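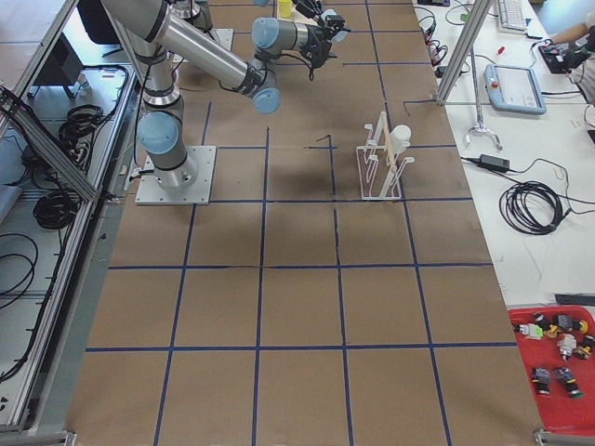
Sourdough, or the bucket formerly known as sourdough. Jar B has been fed rye for 7 days and smells of nail varnish. Jar A, fed on the cheap white, smells of yoghurt and is plainly the favourite. I had money on B.

Weighed both after the morning feed. A came to 1093 g with the lid on, B I forgot to write down, so B is whatever B was.

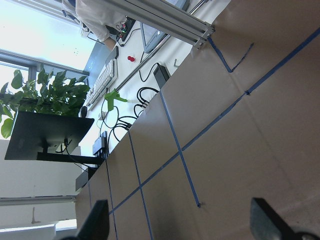

Ksawery Czerwiński
Jan 1, 2019

Flour notes. The Sobczak wholemeal drinks water like a camel and then sulks. At 91 per cent hydration it was still a dough; the white at the same figure was soup. Tadar's strong white is better behaved but costs more, and the mill only sells it in sacks the size of a toddler.

Baked two loaves from A. One had a decent crumb. The other had a cave under the crust you could keep a bat in — my shaping, I'm afraid, and no fault of the jar.

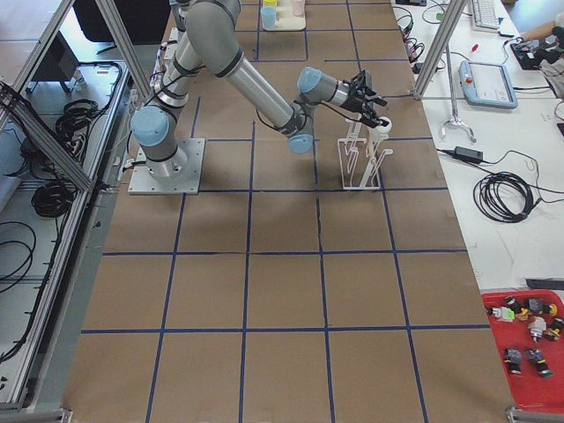 The cave loaf made very good toast, so it has been entered as a success. Next time I'll cut the second prove short and leave the oven stone in for longer before loading. B gets white flour until February. If it still smells of nail varnish by then, it goes on the compost.

Someone please buy more rice flour for the baskets.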